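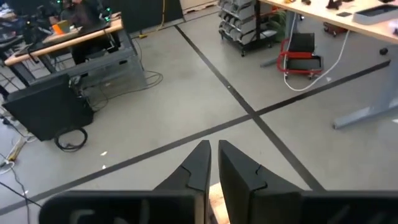
Someone in the back row asked last week whether a policy that has only ever watched people do a task can be said to have learned the task, or whether it has learned the people. I promised I would come back to it, and the whole of this handout is more or less my attempt to do that, so please keep the question somewhere in the margin while you read.

Handout 5: Learning from demonstrations with a wrist view
Friday, October 7, 2022

Let me start with where we left things. We had a policy, which for us is just a function that takes in what the robot senses and gives back what the robot should do next. We had a pile of demonstrations, each one a person steering the arm through a task from start to finish. And we had the simplest idea anybody could have about putting those two together, which is to treat every moment of every demonstration as a training pair (this is what the robot saw, this is what the person did) and fit the function to the pairs. That is behavior cloning. It is old and it is plain, and for the first few weeks you will probably find that it beats whatever clever thing you try in its place.

Why the wrist view matters

A camera that rides along at the wrist has some lovely properties. The fingers sit in nearly the same spot in every picture, so the network doesn't need to hunt for them. When the gripper gets close to something, that something gets big, right when you want the detail. And if you slide the whole setup a few inches along the table, the view from the wrist during a grasp hardly changes, while the view from a fixed camera changes a good deal.

It also has a property that people underestimate the first time they meet it, and I certainly did. The camera goes where the arm goes. When the arm tips outward, the view may be mostly floor, with tape lines and cables and furniture legs and whoever happens to be at the next bench, and very little of what you would call the task. Every one of those things ends up in your training pairs. The network is under no obligation to ignore them. If a certain crossing of tape shows up in the view just before the person swings the arm back toward the work, then the crossing of tape is a perfectly good cue for swinging back, as far as the loss is concerned, and the loss is all the network ever hears from us.

This is called causal confusion in the readings, and you should go through the short section on it before lab. My own way of saying it is that the policy will use whatever is easiest to see, and in a busy room the easiest thing to see is often the room.

The Peltia runs

The result I want to spend most of our time on comes from our Peltia collection. Peltia is the pick-and-place set, 3000 demonstrations, all with the wrist camera and the joint readings saved together. Stastura is the training code, and you all have accounts on it by now (if you don't, please write to me before lab and we will sort it out, it takes a minute).

We trained the same network twice. The first time, it got the pictures just as they came. The second time, we did what the lab sheet calls background swapping. We kept the gripper and the object being handled, and replaced everything else with patches taken from other demonstrations, picked at random and picked again at every pass through the data. Same number of training steps, same learning rate, same everything else that we could think to hold still.

On the training data, the first network looked better. Its loss was lower from early on and stayed lower. If you had stopped there and gone home, you would have kept the wrong one, and I say this with sympathy, having gone home at that point more than once.

Then we put both on the arm. With the room left the way it was during collection, the two were hard to tell apart, and I would not want to argue for either from those trials. Then we moved things. We wheeled a rack to the other side, turned a table, laid a few cables differently, and left the task itself alone. Out of 13 trials in the rearranged room, the network with background swapping finished 9. The plain one mostly reached out, hovered, and drifted off toward nothing in particular. I have not given you a number for it because we stopped several of those trials by hand when the arm wandered too near the table edge, and we never settled on how a stopped trial should be counted. It did worse, and I am comfortable saying that much.

Now, 13 trials is a small number! Please do the exercise of working out the interval around 9 out of 13 before you quote it to anyone. It is wide. Use the Wilson form from the statistics sheet, and notice how far down the lower end goes.

What the joint readings do

A fair thing to ask at this point is why we need pictures at all when the arm is far from the object, seeing that the joint readings already tell us where the arm is. It is a good thought and we tried it in a small way. With the joint readings fed in at full strength, the policy leans on them heavily and starts to replay an average path, a sort of memory of where arms tend to go. That works until the object is somewhere new. With the readings left out, it has to find its way by sight, and when the view is all floor it has very little to go on except, once again, the floor.

The compromise in Stastura is to drop the joint readings at random during training, so that the network learns to use them when they are there and to get along when they are not. You will find the setting under the input options. I would start in the middle and move it a little at a time, and write down what you see each time, because after the fourth or fifth run they all blend together in the mind (mine, anyway).

Drift, and the people in the data

The other half of that question from the back row is about the people. A demonstrator rarely makes a big mistake, so the data has very few pictures of what the world looks like after one. The policy makes a small error, ends up in a view slightly unlike any it was trained on, makes a somewhat larger error from there, and off it goes. You have seen the derivation: in the worst case the expected cost grows with the square of the length of the task, where you might have hoped for it to grow in a straight line.

The classic repair is to let the policy drive, have a person label what should have been done, and train again on everything. Karppinen is our name for the lab's version of this. It is slower than it sounds, mostly because correcting an arm that somebody else is driving feels very odd to the hands at first, and the early corrections tend to be jerky. We now throw away the first session from every new demonstrator. Perhaps we are throwing away something useful, and if one of you wanted to look into that for a final project I would be delighted.

So, has it learned the task or the people? My answer for now is that it has learned to match the people on the pictures the people gave it, and that we only find out how much of the task came along by changing everything that should not matter and watching. That is why I keep nagging you to move the furniture.

For lab

Train one plain policy and one with background swapping, using the Bunik subset, which is smaller and will finish overnight. Keep the seed the same for both.

Before looking at any trial results, write down which changes to the room you plan to make. Two or three is fine. Moving a table counts, and so does changing the lighting.

Save the wrist video from every trial, including the dull ones and the ones you stop by hand, and say in your write-up how you counted the stopped ones.

For at least one failed trial, step through the video and find the moment where the policy first went astray. Then look through the training set for the closest picture you can find, and see what the demonstrator did there. I find this part strangely absorbing and I hope you will too.

Write-ups are due in November, and the exact day is on the course page. Two pages is plenty, plus figures. If your swapped policy comes out worse than the plain one, hand that in just as it is, with your best guess as to why, and check first whether the mask is cutting off the fingertips. Ours did for quite a while.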